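Clalside Groundwater Monitoring, Phase 2
Interim progress report to the Ravier Fund
Prepared by Warrick Treloar

Status
Work is on schedule. All monitoring wells in the lower catchment are sampled monthly, and the database held 2131 validated nitrate readings at the end of January. Readings that failed the charge balance check have been flagged and kept out of the totals.

Field work
The two upland wells were redeveloped after silt clogged the screens. Turbidity has since dropped to the level recorded at installation. Access to the Sturnari farm track was closed for part of the winter, so one round was sampled from the north gate on foot — this added a half day but left no gap in the record.

Data quality
Duplicate samples agree within the limit set in the plan. The conductivity probe drifted and was recalibrated against the 1000 microsiemens standard. Earlier values have been corrected and the correction is logged with each entry.

Budget
Spending is under plan by 3000 dollars, mostly on courier costs. Marcus Quintanilla has asked that this amount be carried forward to cover extra isotope analysis in the spring. We request approval before the next sampling round.

Facilities
Sample storage has moved to the ground floor. Shelving is in place and the cold room alarm has been tested.
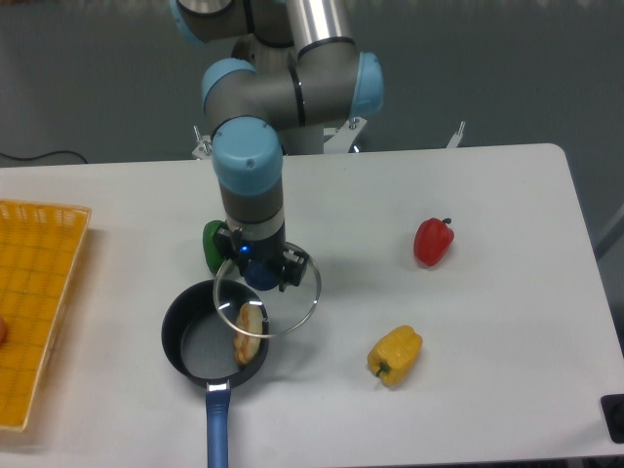
Next period
Complete the pumping test at the Lu well. Issue draft water table maps for comment. Submit the revised sampling plan with the next claim.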